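Ticket 661
Queue: Packing line automation / Cell 2
Site: Dradside
Opened by: Tshepo Hlongwane
Assigned: Bhavana Nadar
Priority: High (was Medium)
Status: Waiting on shift sign-off
Opened: 30 September 2019

Summary: cell keeps asking for a person on blocks it should pick itself

Tshepo Hlongwane
Cell 2 stops, amber light, "confirm target" on the screen. Somebody has to walk over and tap yes. Then it picks fine. Then does it again. 34 times on my shift, I kept a tally on the back of the pick sheet. We were told the whole point was we don't stand there anymore. I moved two people to returns on the strength of that and now I'm pulling one back every few minutes. Please look.

Bhavana Nadar
Got it. Few things.
Is it all colors or some
Does it happen with the lights over the dock off
Which recipe is loaded, should say Jitier something top left of the panel
Don't reboot it yet pls, I want the log

Tshepo Hlongwane
Recipe says Jitier 2. Colors, mostly the pink and the pale ones I think. Blue never. Can't turn dock lights off, trucks in.
Too late on the reboot, early crew did it twice before I got in. Didn't help.

Bhavana Nadar
OK. Log survives a reboot, just the counters go. Pulled it. 329 confirms since the last update went on. Nearly all of them low confidence on the outline, not the position. So it knows where the block is, it isn't sure where it stops. Different problem from the one in August, ignore the August notes.

Setting this to High, it's eating a person.

Aravind Pai
From maintenance. Lens was cleaned, bracket is tight, checked both. Table surface same as always. Whatever it is it's not the hardware. Also can someone tell me who is supposed to answer the amber light on nights? My guys are doing it and it's not on our sheet. They don't mind tapping a screen but they get called off a conveyor job to do it and then the conveyor's late and that one IS on our sheet.

Bhavana Nadar
Thx Aravind. Nights question is fair, not mine to answer, adding Leopold.

Leopold Schnyder
Reading back. Original plan had no one on the cell at night, so no one was assigned. I'll put a name against it for now. Tshepo can you tell me what the confirm actually costs you, not in seconds, I mean what the person stops doing.

Tshepo Hlongwane
They stop doing returns. Returns is counting and writing up damage, you lose your place and start the box over. Used to be the packer stood at the table and picked by hand and that was dull but you had one job. Now it's a job and a half. Couple of them said they'd take the table back. I don't want the table back, my wrist doesn't either. I want the thing to stop asking.

Also the newer people tap yes without looking by now. Which makes me nervous for when it's right to ask.

Bhavana Nadar
That last bit goes in the notes, good point. Confirm that always means yes is not a confirm.

Tried so far:
- threshold down one step. Fewer confirms, but one bad grab on the test blocks. Put back.
- exposure down. No change on pink. Worse on the dark ones.
- old recipe (Jitier 1). Confirms nearly gone, but it can't do the rotated ones so useless for us.
- asked Kuretti if the update touched the outline model. Waiting.

Aravind Palaniappan
Kuretti side, hello. Yes, update touched it. Retrained the edge part, the new set has a lot more flat color in it. Ours were plain solid blocks, one tone edge to edge. Does yours look like that under your lights? Guess not. Can you run the Jitier sim with the block finish turned on and the room lighting on, not the default. Same camera height as the cell, straight down or close to it.

Bhavana Nadar
Running it now. Had to dig the finish setting out, it's under Materials > Surface, off by default. If anyone else needs it.

Ok ran. Sim does the same as the cell, confirms on pink, so at least I can reproduce without stopping Tshepo's line. Arm parked out of view for the whole run so it's not that. One block on the table at a time so it's not neighbors either. 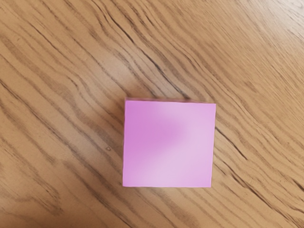

The model wants one color per face. When the face goes from strong pink to a pale lilac with a blurry line between, it draws an outline, then a second smaller one, and can't choose. So it asks. Flattened the finish, same block, same spot, no confirm at all. Turned it back on, confirm. Did that a few times to be sure.

Checked the wood grain too, figured it might be taking the dark lines near the block as an edge. Swapped in a plain surface and still got the confirm, so grain is not the main thing. Might be making it a bit worse, didnt measure.

Aravind Palaniappan
That matches. I can weight the outer edge over the inner one, it's a config change, not a retrain. Sending you a file. Proper retrain with two tone faces is October, will go in the notes for that release.

Bhavana Nadar
File received. Ran it in sim first, pink OK, pale OK, rotated OK. Loaded on Cell 2 at shift change with Tshepo watching. Left threshold where it was.

Tshepo Hlongwane
2 confirms whole shift. One was a block with tape on it, so fair enough, I'd want to be asked about that. Other one I don't know, didn't see it, got there late.
Returns finished on time. Kept my person over there all day.

Leopold Schnyder
Good. Before we close, things I'm taking from this:
Amber light at night goes to packing lead, not maintenance. Aravind P. (ours) please tell your crew.
No update goes on the cell without packing being told first. Tshepo found out from the light, shouldn't be like that.
The person who answers the light writes down what they saw. One line. Iyengar training sheet gets updated for new starters, old one still says the cell "runs unattended".

Tshepo Hlongwane
Writes it down where? If it's another screen they won't.

Leopold Schnyder
Clipboard on the guard rail. Fine?

Tshepo Hlongwane
Fine. Needs a pen on a string.

Aravind Pai
Told nights. They asked if they can still tap it if the lead's on break. I said yes but write it down. Someone correct me if wrong.

Bhavana Nadar
Not wrong. Leaving open till three shifts are clean, nights included. Old config saved next to the new one, ends in _prev, don't delete it. If confirms come back on pink don't reboot, call me or put it here, I need the counters this time.

Also the dark blocks, I did put exposure back to what it was? Checking. Yes. Its back.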